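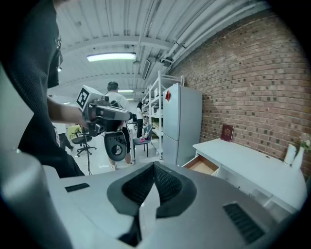
Figure 1. A tool held at chest height.

Handout 3: Posture, reach and grip in light manual work
Course leader: Nima Naseri
Issued 02/01/2018

3.1 Terms
Neutral posture is the position of a joint at which the muscles acting on it do the least work. For the wrist this is straight in line with the forearm. For the shoulder it is the upper arm hanging beside the trunk. Static load is effort held without movement. It tires a muscle faster than moving effort of the same size, as blood flow through the tissue is reduced.

3.2 Reach zones
The near zone is swept by the forearm with the elbow at the side. The far zone is swept by the whole arm with the trunk upright. Anything beyond the far zone requires leaning or a step. Items in constant use belong in the near zone. Low storage is a separate case - the depth of the drawer matters as much as its height, and a full drawer raises the working level. 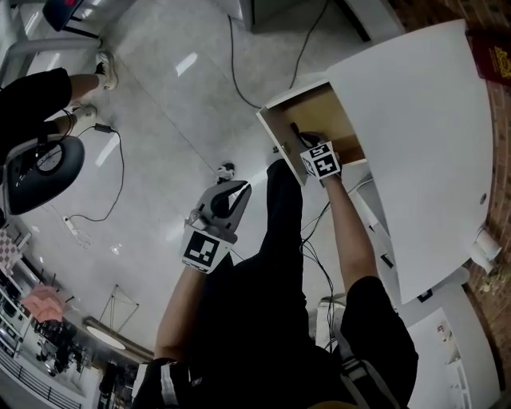 3.3 Moment at the shoulder
Treat the arm as a rigid beam. The moment is the load multiplied by its horizontal distance from the joint, plus the weight of the arm multiplied by the distance to its centre of mass. A load of 15 N held 489 mm from the shoulder gives 7.3 N m before the arm is added. Bending the elbow shortens both distances. Students often leave out the second term; marks are lost for this every year.

3.4 Grip
Power grip uses the palm and all fingers. Pinch grip uses the fingertips and thumb and is much weaker. Handle diameter, surface and wrist angle all change the force available. A bent wrist lowers grip strength in either case.

3.5 Coursework
Read the Buvberg bench study, sections 2 and 4 only. Then work out the shoulder moment for a 26 N load held 807 mm away, first ignoring the arm and then including it. Use the body segment table from Handout 2. State units throughout. Hand in on paper before the January practical.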